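把手伸进铁箱子里:Cultmont开始给机械臂攒“抓取经验”了

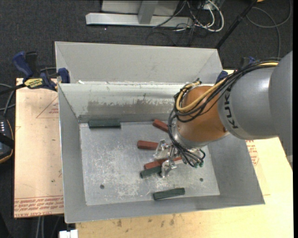
图片来源:Cultmont 实验室供图

2023年7月22日

先交代一句,我本来是去Hernstead看别的东西的,结果在这台机械臂旁边站了一下午,别的全没看成。

这家叫Cultmont的小公司最近在做一件听起来特别枯燥的事:让一台库卡(KUKA)机械臂一遍又一遍地从金属料箱里抓木块一样长长的小方块,把每一次的过程都存下来,拿去训练一套会自己判断“该抓哪一块、从哪儿下手”的系统。系统的名字叫Steveck,我问了三遍怎么念,到现在也没念对。

料箱是敞口的,四壁往里斜,底下一块平平的金属板,上面全是划痕和磨白的印子。方块有深绿的,也有红褐色的,横七竖八躺着。我去之前以为这种活儿早就被解决了嘛,工厂里机械臂不是满地跑?工程师听了直笑,说流水线上的零件位置是固定的,程序写好就行,可箱子里的东西每回躺的姿势都不一样,有的挨着墙根,有的两块贴得很近,夹爪一歪就会碰到旁边那块。人伸手一拿就完事,机器得靠例子慢慢学。

所以他们就攒例子。我去的那天一共录了276次抓取,成功的和失败的全都留着。对,失败的也要!这一点我觉得挺有意思。按他们的说法,如果只给系统看漂亮的抓取,它压根不知道什么叫“快要滑掉了”,等真碰上就傻眼。所以每一次录完都要打标签:抓稳了、抓偏了、空手而归,一共三种。我厚着脸皮申请当了一会儿标注员,很快就发现“抓偏了”和“抓稳了”之间有一大片灰色地带,有一块明明夹得歪歪扭扭,却一路撑到了放下为止,我和旁边的人为它争了好半天,最后判了“抓稳了”(我不服,但我是客人)。

采集的节奏也比我想的慢。每抓完一轮,就得把方块重新打乱放回去,而且不能偷懒随手一倒,因为一倒它们就老爱堆到同一个角落,录出来的例子全长一个样。现在的办法是一半随便撒,一半照着一张表来摆,专挑难的姿势:贴墙的、挨着的、夹在两块中间的。摆方块这个活儿我也干了,干了两轮就腰酸,箱子的位置对我来说实在太低了。

Cultmont从5月开始录,最初只用一种抓法,效果平平,后来才加上让机械臂先凑近、停一停、再合拢夹爪的步骤。这一停拖慢了速度,可录下来的传感数据干净了许多,标注的人也少吵点架。至于系统现在到底学到什么水平,他们口风很紧,只肯说在熟悉的箱子里“还行”,换一个箱子就要打折扣。我追问打几折,对方开始聊午饭。

合作方Arnardóttir那边负责训练,数据定期打包送过去,训练完的版本再装回机械臂上接着试。他们打算下一步往箱子里掺别的形状,圆的、扁的都要,到时候标签估计也得跟着改。我个人最想看的是圆的,那玩意儿会滚啊!光是想想打标签的人要怎么吵,我就想再跑一趟。

数据会不会公开,眼下还没定。Cultmont的意思是等下一批录完再商量,如果放出来,会先放一小部分,失败的抓取也包含在内。有消息了我再来更新。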